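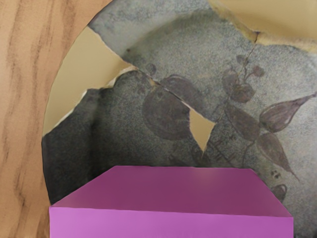 The Second Plate

The record of the Peixoto Street workshop for July 6, 2019 opens with a notice. Members were advised that the restoration machine known as Ona would be attempting the gray plate with the leaves, and that the large bench would be unavailable until the attempt was complete.

Carla Khoury had drafted the notice herself. She had also built Ona, over 201 evenings, from a Zellel arm purchased at auction and a controller that the manufacturer, Estiler, no longer supported. The rules of the workshop required each new machine to work first in simulation, and so the plate had been modeled with its damage intact: the beige patches where the gray surface was gone, the crack passing through the two broad leaves, the faint marks that resembled writing.

It was the marks that delayed her. The original had belonged to her aunt, who had left no account of them. Carla had asked the machine to classify every feature of the surface as ornament or defect. Ona had placed the leaves and the buds under ornament, and the cracks under defect. The marks it had placed under neither heading, and it had stopped there to request instruction.

She submitted the same request again at a quarter past nine, with the tolerance widened. The machine considered 64 candidate readings and declined them all. She submitted it a third time. The reply was identical, to the last digit.

Under Section 2 of the rules, an operator might overrule a machine in writing, provided that the reason was stated. Carla took a form from the drawer and completed the upper half. In the space marked Reason she wrote her aunt's name, considered it for some time, and did not continue.

The fan in the controller cabinet slowed — the building reduced its power at ten — and the cursor remained where it had been. She returned the form to the drawer, half completed. Then she created a third heading, left its title blank, moved the marks beneath it, and instructed Ona to begin with the crack.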